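Waltolach bin-picking kit, trial notes
2/6/24

Second session with the kit from Waltolach, on the KUKA arm. Ji-hoon Son set up the software side, I did the bin and the parts. Writing this up for Xinyi Bai, who has to tell Hinderow whether we keep the kit or send it back in August.

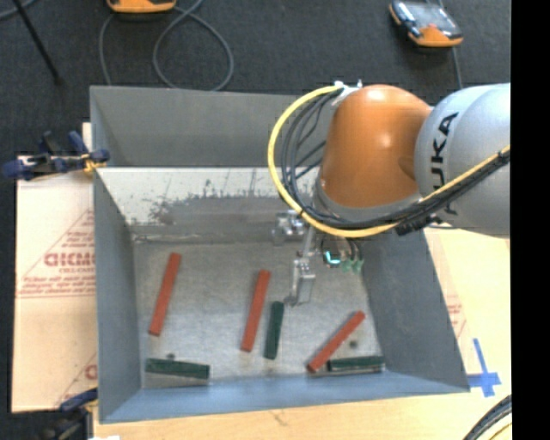 The trial licence covers the Clollel planner and the part-matching module. It does not cover the multi-bin option, so everything below is for one bin and one drop location. The quote for the full licence came through with a 12 month support term. Xinyi has the PDF.

Parts are the rectangular blocks in two lengths, red for the long ones and green for the short. Went with blocks first because the part model is trivial and any trouble we see should come from the planner or the gripper and not from our geometry. The castings for the Hinderow job come later if this goes all right.

Setup
Part models took very little time. You type in the three dimensions, pick a grasp face and save. The red and green blocks are separate entries. The manual suggests one entry with a variable length, but Ji-hoon tried that last session and the matcher kept calling a red block a short one when its end was covered by another piece. Separate entries fixed it.

Bin model is more work. The kit assumes straight walls by default and ours slope in toward the floor. If you leave the default, the planner thinks it has more room at the bottom than it does. Found the sloped wall setting on the second page of the bin dialogue. Needs the top opening, the floor size and the depth, all measured on the inside. I measured with a steel rule and it accepted the numbers without complaint.

Clamp the bin before calibrating. Last session we calibrated first and then had to do it over.

Running
Did 20 cycles with the blocks tipped in and spread by hand, no stacking. Left the approach speed on the vendor default. Logs are in the shared folder under Tambunan, which is the name Ji-hoon gave the project.

Blocks out on the open floor were straightforward. Two situations were not:

Block flat along the foot of a wall. The planner rejects most grasps on these because one finger would hit the slope. Sometimes it finds an end grasp, otherwise it leaves the block for last and then stops with "no reachable candidates". The vendor's answer by email was to enable nudging, which is in the full licence only.

Two blocks nearly side by side with a narrow gap. The finger needs more clearance than the gap gives. It will take the outer side if there is room and come in at an angle, but planning is noticeably slower. Lowered the clearance margin one step and it got better. Did not want to go lower with the fingers we have.

Candidate limit was 128 as shipped. Dropping it made planning quicker on the easy layouts and worse on the wall ones, so I put it back.

Cables: watch the loop at the wrist when the tool rotates over the bin. The planner has no idea the cables exist. There is a field for a keep-out volume attached to the flange and we should fill it in before anyone raises the speed.

Worn metal on the bin walls — I expected false matches from the scratches and the pale patches, and the log has none from this session. Would still like to try it under the other lights.

To do
Ask Waltolach if nudging can be switched on for the rest of the trial.
Ji-hoon to export the grasp log as CSV. The built-in viewer is slow and can't filter by part.
Try thinner fingers if the shop has time.
Repeat with the blocks piled up.
Xinyi wants a price for the licence without support, have emailed them.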